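1/ I've been meaning to write a little thread on the Liturgy of the Hours for a while now, and tonight I have a pot of tea and a quiet house, so bear with me. Our parish in Vindley started praying Evening Prayer together back in January, and I have been so happy about it that I keep bringing it up with people at the grocery store.

2/ I grew up thinking the Hours were only for priests and nuns. I'd seen the breviary with all those ribbons and figured it was above my pay grade! But lay people are warmly encouraged to pray it too, and once you find your place in the book it goes along nicely.

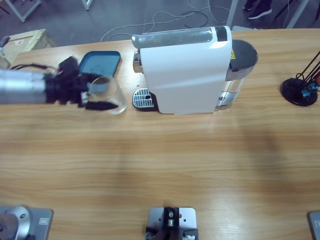 Blue tray, glass cup, a bit of table.

3/ If you're brand new, please don't start with everything at once. I tried to do the whole day my first Lent, all 40 days of it, and fell behind before the first week was out. Pick morning or evening and stay with that – you can always add more later.

4/ My own favorite is Psalm 100, which you can use to open the day. "Serve the Lord with gladness." I say it at the kitchen sink most mornings, and some mornings I'm gladder than others, but I say it anyway.

5/ When you pray it with a group, split the room into 2 sides and trade verses. Go slower than you think you should. We raced through it for weeks and sounded like an auction, and then a visitor from the parish over in Prunirwood (bless her) showed us how to take a breath in the middle of each verse. What a difference!

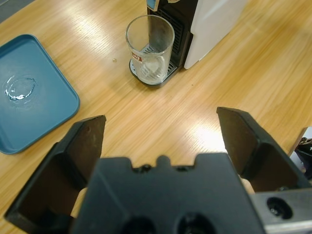

One of the replies asks if it still "counts" when you pray it alone from an app, because the nearest group is all the way over in Ayala and the drive is too much after work.

6/ Yes, oh my goodness, yes. You're joining the prayer of the whole Church even if you're in your parked car with your shoes off. I used an app for ages before I bought a book, and I still use it when I travel.

7/ We meet at 4 in the side chapel, before the evening Mass crowd starts parking. Come even if you can't sing, and sit by me – I'll help you with the ribbons.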